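Notas desde la mesa de la cocina

¡Hola otra vez! Os escribo con el segundo café ya frío y las ventanas abiertas de par en par, que en agosto o ventilas antes de las nueve o te resignas. Os prometí en el último correo que hablaría del club de lectura y de cómo nos ha ido el verano, así que allá voy (con desvíos, ya me conocéis).

Para las que os habéis apuntado hace poco: el club lo empezamos Embla Lindholm y yo en Larkindale hace dos inviernos, con cuatro personas y un termo. Ahora somos 16 en la lista, aunque rara vez coincidimos todos, y este año decidimos hacer una cosa que me daba bastante pereza y que ha acabado encantándome: leer despacio. Un solo libro para todo el verano, 80 páginas entre reunión y reunión y prohibido adelantarse. Yo, que leo como quien come pipas, lo pasé fatal las dos primeras semanas. Me quedaba en la página 80 mirando el marcapáginas como si me hubieran castigado.

El libro lo propuso Muthu Marar, una novela familiar larguísima, de esas con árbol genealógico al principio y tres personajes que se llaman igual. A mí me conquistó en el capítulo de la boda. A Declan Hayes no le conquistó en ninguno, y nos lo hizo saber con mucho cariño y mucho detalle. La discusión sobre si la abuela sabía o no sabía lo de la carta duró hasta las once y media de la noche, y todavía hay quien me manda mensajes con argumentos nuevos. Yo digo que lo sabía desde el principio. ¡Lo sabía! Releed la escena del pozo y luego hablamos. 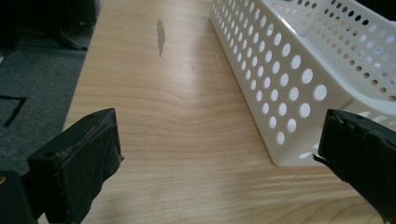
Lo que más me ha sorprendido de leer así es que te acuerdas de las cosas. Normalmente termino una novela y a los quince días me preguntas cómo se llamaba el hermano y no tengo ni idea. Esta vez me sé hasta el nombre del perro. También he vuelto a subrayar, con lápiz flojito, que me viene de mi madre, y a escribir en los márgenes tonterías del tipo «uy» o «no te fíes». Donal Tierney, que lee siempre de la biblioteca, va pegando notitas adhesivas y luego las quita una por una antes de devolver el libro. Tiene mucha más paciencia que yo.

Ahora viene el drama: elegir el de otoño. Hay dos candidatos. Uno es un libro de cuentos cortito, que no llega a las 200 páginas y que nos vendría de perlas con la vuelta al cole y los horarios imposibles. El otro es un diario de viaje que Bríd Lynch lleva meses defendiendo y que tiene una pinta estupenda, pero está medio agotado y habría que turnarse los ejemplares. Yo voto cuentos, aunque reconozco que voto cuentos casi siempre. Si sois del club y no habéis contestado todavía, responded a este correo con una palabra, «cuentos» o «diario», y ya está.

Y si no sois del club pero os apetece probar lo de leer despacio por vuestra cuenta, mi único consejo es que dejéis el libro en otra habitación cuando lleguéis al tope del día. En la mesilla no, que os conozco.

En el próximo correo, la receta del bizcocho de limón que llevé a la última reunión (me la habéis pedido varias y la tengo apuntada en el reverso de un sobre, a ver si entiendo mi letra) y el resultado de la votación.

Un abrazo enorme y bebed agua.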